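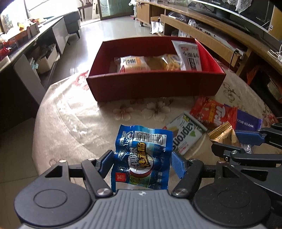

Session four: Sharing out, setting out and storing packet snacks

Notes for the evening group, Running a Small Tea Table. Tutor: Afiq Kwok

Welcome back, everyone, and thank you to those who brought biscuits last time (the tin went home empty, so I take it they were liked). We spent our first three sessions on hot drinks, on cups and on the washing-up rota, and I know a few of you have been waiting patiently for the food. We shall get to cakes and sandwiches in their own good time. This evening is given over to the humble wrapped snack, the little packets of wafers, crackers and sweets that come one portion at a time, and I hope to persuade you that they deserve an evening to themselves.

1. Why we use single packets

When I first helped at the Partington tea afternoons we put everything out loose on plates. It looked lovely for a quarter of an hour. After that the wafers had gone soft, the children had handled most of the crackers, and whatever was left had to be thrown away. With wrapped packets, what isn't eaten today goes back in the box for next time. They also let a guest slip one into a pocket for later, which older visitors in particular seem to enjoy, and they let people read the label before they commit themselves.

The drawback is the wrappers, and we'll come to those in part 5.

2. The table

A round table is kinder than a long one for this sort of thing. People drift about it and reach in from wherever they happen to be standing, and you don't get the queue that forms along a straight edge. Use a cloth. A floral one in beige or another soft colour does very nicely, as it hides crumbs and the odd tea ring, and bright foil shows up well against it. Our own cloths are in the second drawer at Mostari Hall, folded in quarters. Please fold them the same way when you put them back, or the drawer won't shut.

Smooth the cloth from the middle outwards before anything goes on it. If it hangs very low at one side, bring it up a little, especially where small children will be about.

3. Sorting before you set out

Tip your packets out and have a proper look at them. I sort in this order:

First by date. Anything near its date goes to the front, and anything past it goes in the bin without discussion.

Then by how easily it breaks. Wafers are the delicate ones. They should never be underneath anything, and they should be picked up by the sides with a light hand. Pinch a wafer packet in the middle and you'll be serving your guest a spoonful of dust.

Then by who can eat it. Keep anything with nuts in a separate bowl with its own card. Where the label is in a language you don't read, don't guess from the picture on the front. Many of our packets come from Chinese grocers, and the ingredients may be printed very small along the side or the back. Ask someone who reads the language, and write the answer on a card. If there is nobody to ask, that packet stays in the box.

Last of all by colour, which is purely my own fancy. I like the gold foils scattered among the plainer wrappers, where they catch the light. My sister puts them all together in one dish and says it looks more generous. Try both and see which you like.

4. Handling and laying out

Hold a packet by its two long sides, or by the crimped strip at the end, and set it down without dropping it. A stiff foil packet will sometimes stand up on its own if you fluff the bottom out gently, but most are happier lying down. Lay them at a slant, slightly overlapping, with a bit of cloth showing between one group and the next. Turn the fronts so that they face outwards towards the guests — I still find myself setting half of them out for my own benefit and having to go round again.

Don't put everything out at once. A table that is topped up now and then looks fresh all afternoon, and you will have a far better idea of what is popular. For our spring gathering we bought 300 packets and set out 40 to begin with, and that was quite enough for the first half hour.

5. Wrappers and leftovers

Put a small bowl for wrappers on the table itself and a lidded bin nearby. People are shy of crossing a room with a scrap of foil in their hand, and will tuck it under a saucer instead. Empty the bowl whenever you top up the snacks. Do check for full packets among the empties, as a silvery wrapper can look much the same either way.

Leftovers go back into the Clasa boxes (the deep ones with the clip lids), heaviest at the bottom and wafers on top. Write the earliest date on a bit of tape and stick it to the lid. Keep the boxes away from the boiler cupboard, please. We lost a whole lot of chocolate-covered things in there once and I was finding bits of it until January.

6. To try at home

Gather up whatever wrapped snacks you have in the house, six or seven will do, and lay them out on a cloth as though company were coming. Leave them for an hour and then come back and look again with fresh eyes. Move anything you don't care for. If you have a willing person to hand, ask them to take one, and notice which side they reach from and what they knock on the way.

Bring a note of anything that puzzled you. Bring one empty wrapper as well, preferably one with a label you found hard to make out, and we'll go through them together at the start.

Next session: plates, doilies and the cutting of sandwiches. We shall be in the Gaveck Room, up the stairs and on the left, and the kettle will be on from half past six.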